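2024-04-10
Notebook, wash trials, indigo and navy cottons. Continues from the September pages.

Second batch of the Oradeck cotton cut and hemmed. Same bolt as before, same dye lot according to the label on the core. Warp and weft marks put in with white polyester thread, three pairs each way, set in from the hem so that the roll of the edge does not come into the measurement. Pen marks were given up in September after two of them went in the first wash.

Machine is the Hodano. Spin set to 900 for everything in this batch. Liquid detergent, no softener, load made up with plain white ballast so that the drum is filled to the same level each time. Ballast weighed dry. Some of the older ballast pieces are fraying at the corners and shedding lint into the filter, so they need re-edging or replacing before the next run.

Conditioning before measurement: pieces left unfolded overnight in the back room, window shut, radiator off. The hygrometer in there reads 3 points higher than the one in the corridor. I have used the back room figure throughout and noted the corridor figure in the margin of the data sheet.

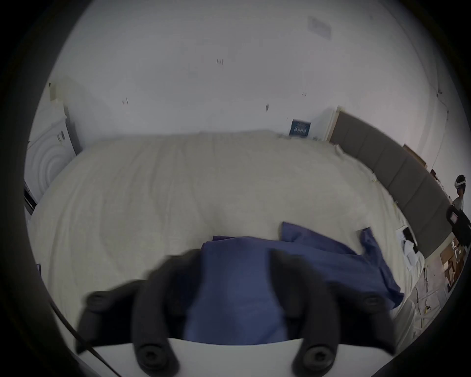
Why are the pieces left to relax before measuring?
Cotton comes off the line or out of the drum with strain in it, and a length taken straight away reads long in the direction it was hung. Left flat without tension, most of that goes by the next morning.

Measuring procedure as last time. Steel rule, not the tape. Smooth outwards from the middle with the flat of the hand, no pulling, then read between the inner edges of the stitch marks. Three readings per pair, mean entered. If one reading is out from the other two by more than a millimetre, lift the piece, lay it again and take all three afresh. The rule has a worn zero end, so start from the 10 mm line and subtract. I forgot this on one pair and had to repeat it.

Results so far, in words, figures on the sheet. Warp shrinkage is nearly all in the first wash. The second adds a little. After the third I cannot separate the change from the error of laying out. Weft moves much less and in two pieces has grown slightly, as it did in September. The hems pucker because the sewing thread does not shrink with the cloth. This pulls the corners in but does not reach the marks.

Colour: the white ballast picked up a faint blue in wash one, hardly any in wash two. Rub test with dry white cotton gave a light stain, with damp cotton a clear one. Both done before washing and again after wash three. The damp stain is paler after washing but still there. Need a proper grey scale, the photocopied one is no use.

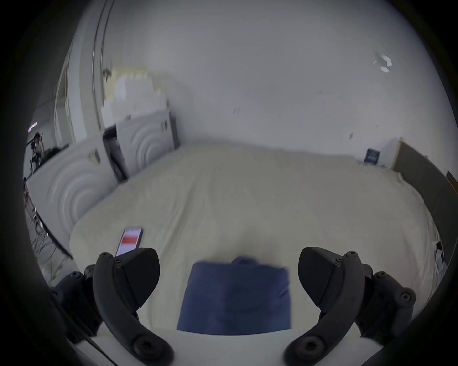 Lộc Lục thinks the ballast should be changed between washes one and two, as loose dye held in the white cotton could be going back into the test pieces and making the fastness look better than it is. Fair point. I will split the next batch, half with fresh ballast and half with the same ballast carried through, and run the rub test on both.

Drying. Line dried only up to now. The Pronerwood rack arrived with a bent rail and the pieces slid to one side on it, so it is not in use. Deepak Singhal has asked for a tumble-dried set for comparison. It would go in as a separate series, with its own unwashed control, and must not be averaged with the line-dried figures.

Creasing is a nuisance on the washed pieces. If they are left in the drum after the spin has finished, the creases set and need a second smoothing before the rule will sit down on them.
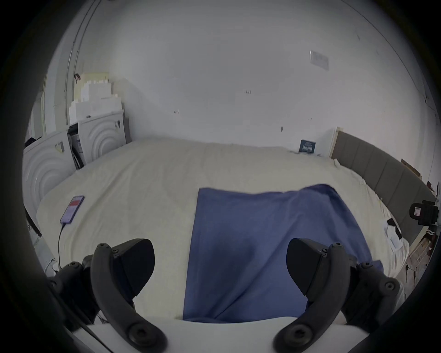
Ironing would deal with it but stretches the warp again, and the figure then depends on who is holding the iron. Not allowed before measurement. A light spray of water and another night flat is permitted, with an S on the sheet against the piece.

Still to do:
Re-edge ballast.
Order grey scale.
Check drum thermometer at 70 against the glass one, it was not tried above the warm setting.
Piece 9 has lost one weft mark, stitch pulled through. Use the remaining two pairs and say so on the sheet.
Ask Đinh whether any of the first bolt is left.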